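Home About Journal Care Notes Contact

On Having an Inherited Bracelet Shortened

Readers of this journal have asked for an account of the bracelet repair I mentioned in passing in March. The work is now complete and the bracelet has been returned, so I am able to set out the process in full.

The piece is a nine carat gold curb link bracelet with a padlock clasp, passed down through my mother's side of the family. It was too long for me by a considerable margin. Worn loose, it slid over the heel of the hand and caught on coat sleeves, and on two occasions the clasp came open. I had put it away in a drawer for most of a decade.

I sought quotations from two workshops. The first, Jokholm, offered to remove the surplus links and close the chain for $85, with the work to be done while I waited. The second, Hviid, asked to keep the bracelet for inspection before naming a price. I was at first inclined to accept the cheaper offer. On reflection I chose Hviid, as their counter staff had pointed out wear on the inside faces of the links, a matter the other workshop had not raised.

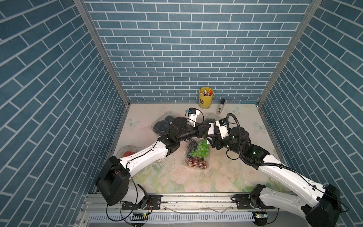

The written inspection report arrived nine days later. It recorded that the links nearest the clasp had thinned, that the jump ring holding the safety chain was a later replacement in a lower grade of gold, and that the padlock itself was sound. The workshop recommended taking the surplus links from the worn end and fitting a new jump ring to match. The total came to $400, including a light polish. I asked that the polish be left out. The surface has a softness that comes only from long wear, and I did not wish to lose it. The price was reduced by $50 accordingly.

I would advise anyone in a similar position to measure the wrist with care before giving instructions. A strip of paper wrapped just below the wrist bone will serve well enough. The jeweller will then ask how much ease is wanted. For a heavy curb link I was told to allow the width of a finger, and to take the measurement late in the day, when the hand is a little fuller. I did so at four in the afternoon and again the next morning. The two figures differed by three millimetres, and we settled on the larger.

It is also wise to ask what will become of the links that are removed. Some workshops will treat them as scrap unless told otherwise. Mine were returned to me in a small paper envelope marked with the job number, 874, and I have kept them with the receipt. Should the bracelet ever pass to someone with a larger wrist, they can be put back.

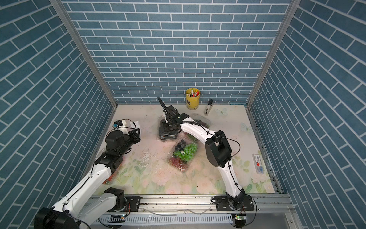
Insurance was the one part of the exercise that I had neglected. My policy with Votness listed the bracelet under a valuation made many years ago, with a weight that no longer applied. A fresh valuation was required after the alteration. This was prepared by Sunitz, who weighed the piece, photographed both sides of the clasp and noted the hallmarks. Their certificate states the length before and after the work. The insurer accepted it by return email and amended the schedule at the next renewal.

Since then I have worn the bracelet most days. I remove it for gardening and washing up, and I store it flat in a lined box, apart from my silver chains. The new jump ring is slightly brighter in colour than its neighbours, though I expect it will dull in time. The safety chain now sits properly beneath the clasp.

I have a garnet ring from the same box that needs two claws rebuilt. I have asked for a quotation and will report on it in due course.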